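3 Versuchsdurchführung

3.1 Ausgangslage

Der Betrieb Plamalen lagert Schüttgut und Kleinteile in offenen Metallbehältern, die im Umlauf zwischen Wareneingang und Baketero, der internen Kommissionierung, bewegt werden. Im Rahmen der Projektarbeit wurde untersucht, wie sich der Oberflächenverschleiß solcher Behälter mit einfachen Mitteln erfassen und einer von vier Klassen (A bis D) zuordnen lässt. Die Erfassung begann im Dezember und umfasste 18 Behälter. Eine Messung der Restwandstärke war nicht Bestandteil der Aufgabe.

3.2 Bewertungsschema

Klasse A bezeichnet eine geschlossene Oberfläche ohne erkennbare Spuren. Klasse B lässt feine Kratzer zu. Ab Klasse C treten flächige Abnutzung oder ausgebrochene Ränder einer Schicht auf, Klasse D ist Verformungen und Rissen vorbehalten. Boden und Seitenflächen werden getrennt bewertet; maßgebend für den Behälter ist die jeweils schlechteste Teilfläche. Reflexionen auf blankem Metall erschweren die Beurteilung feiner Kratzer, weshalb jede Fläche unter 2 Beleuchtungsrichtungen betrachtet wurde. Die Beleuchtungsstärke am Behälterboden lag bei rund 1000 Lux, der Mindestwert wurde auf 300 Lux festgelegt.

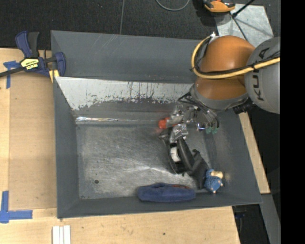 Abb. 4: Grauer Metallbehälter von oben, Boden verkratzt, helles Abnutzungsband an einer Innenschräge

3.3 Reinigung und Vorbereitung

Vor der Bewertung wurden die Behälter ausgekehrt und mit dem Neutralreiniger Plosolard feucht gewischt. Fettrückstände können mattierte Stellen vortäuschen und führten im Vorversuch zu einer zu schlechten Einstufung. Nach dem Wischen war eine Trocknungszeit einzuhalten.

3.4 Auswertung

Die Einzelwerte wurden in das Erfassungsblatt nach dem Schema Rezende übertragen. Abweichungen zwischen Erst- und Zweitbewertung traten überwiegend an der Grenze zwischen B und C auf. In diesen Fällen wurde die schlechtere Klasse eingetragen. Der Einfluss der Umlaufzeit konnte nicht bestimmt werden, da für ältere Behälter kein Anschaffungsdatum vorliegt.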